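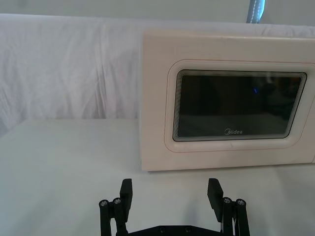
Midea microwave, off-white, on the table with the cloth backdrop.

Asholm Countertop Appliances

Version 2

Asholm is a set of color pictures of small kitchen appliances with written notes on their parts: doors, windows, buttons, displays, handles, lids, cords and stickers. It was put together by Thắng Ông and Fermín Retamal at Flistel for people working on part naming and on reading printed text on household goods.

Contents

The set holds 2,000 pictures. Of these, 278 show microwave ovens and 400 show toasters and toaster ovens. The remainder is kettles, rice cookers, blenders, coffee makers and a group we called "other," which is mostly slow cookers and two waffle irons.

pictures/ has the image files, sorted by appliance type
notes/ has one text file per picture, same name as the picture
parts.csv is the list of part names, with a short definition of each
units.csv lists the appliances themselves, one row per physical unit
CHANGES.txt has the differences from version 1

A unit can show up in many pictures. If you are making a train and test split, split on the unit column in units.csv. Splitting on pictures will put the same microwave on both sides.

Setup

Appliances stand on a light-colored table with white fabric hung behind it. The fabric is not ironed. We tried a paper roll in version 1 and went back to cloth after the paper tore at the corners. Folds and creases in the cloth are not annotated and should not be treated as parts.

Pale appliances against a pale background are a known hard case. The outline of the body can be faint along the top edge, and annotators were told to follow the edge they could see and to mark the line as "uncertain" where they could not see one. The door is usually the easier place to start on a microwave, with its dark window inside a light border.

Views include straight-on, from the side, from above and close up. In the closer views the appliance often runs past the side of the picture. Annotate only what is there. If the control panel is outside the picture, the notes file leaves it out, even though units.csv says the unit has one.

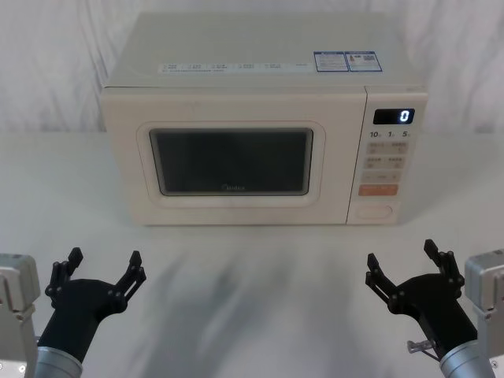

Control panels get their own section in the notes. Each one is split into display, printed markings and buttons. For the display, write the characters that are lit and nothing else. A lone zero is written as 0, without guessing whether it stands for a clock, a timer or standby. Printed markings that sit between the display and the buttons are listed separately from the button labels, even where they probably belong to the button underneath. Version 1 merged the two, and the results were inconsistent from one annotator to the next.

Stickers on the top of the body are marked as "label" whether they are rating plates, energy stickers or shipping stickers. Type out the text only if every character can be read. Otherwise enter "unreadable." Bar codes and square codes are marked but not decoded.

Brand names on the door go in the brand field exactly as printed, including upper and lower case. We did not pick brands on purpose. The units are what we had at Flistel and what we could borrow from the Wurkham lunchroom.

Reflections

Dark door glass picks up reflections and small points of light. These go under "reflection or light" with no cause given. Do not mark the inside of a microwave as visible unless a turntable, rack, wall or some other part of the cavity can be made out through the glass. A dim shape counts. An evenly dark window does not.

Color names

Colors are recorded as the annotator saw them in that one picture. The same unit may be "white" in one notes file and "cream" in the next, depending on the light and the angle. We left these alone. For a single color per unit, use the color column in units.csv, which Fermín filled in by looking at the appliances in daylight.

Known problems

Cords are missing from most of the notes for kettles.
The part name "bezel" was used for both the door border and the display border until late in the work. It has been replaced with "door border" and "display border," but a few may be left.
Small superscript units next to numbers were sometimes dropped when the text was typed out.
Two of the blenders share a row in units.csv. This will be fixed in the next release.

Related

The Tekleab set uses the same parts list for large appliances and can be loaded with the same script. File names do not overlap.

Corrections

Send the picture name and the line to change to Thắng Ông. Corrections are collected and put in every January.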